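Home Visits Workshops Reading List Contact

Monday, October 24, 2022
By Lies Lambrechts

I had been hoping to get inside Dreslow ever since they moved into the old print works in September, and on Saturday they finally opened the doors! If you have never heard of it, Dreslow is a practice house for people who clean and set up rooms for a living: hotels, offices, care homes, that sort of place. Two floors, 16 rooms, and every one of them gets messed up and put right again all day long.

We were a group of six, and our guide, a cheerful woman called Sasaki, let us wander more than I expected. The linen room alone was worth the train fare. Shelves up to the ceiling, and a folding bench that made me want to go home and redo all my cupboards (I did one, then ran out of steam).

Upstairs is the part I liked best, where they practice the small jobs. Changing a trash bag sounds like nothing at all, but Sasaki spent a good ten minutes on it and I could have listened to ten more. How far the bag should come down over the rim, how much slack to leave, what to do with the extra at the top. She likes the bin up on a table while people are learning, so they can get at it without stooping.

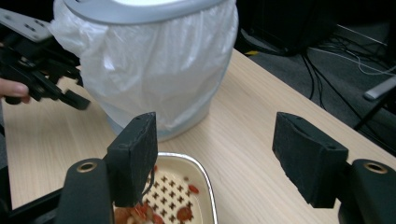 The white bin on its table, bag folded over the outside.

I tried it myself, twice. My first bag slid straight down inside the bin when I dropped in a paper cup, and the second one held! I was far too pleased about this. The trainees get through roughly 100 bags a week, and the used ones go back on a roll for the next group where they can.

After that came coffee in the Prutau room, named after the street out back, with very good almond cake. Tickets for the next open day are limited to 60, and the sign-up sheet was filling fast when I left. Wear flat shoes, the stairs are steep, and ask to see the linen room if they don't take you there first.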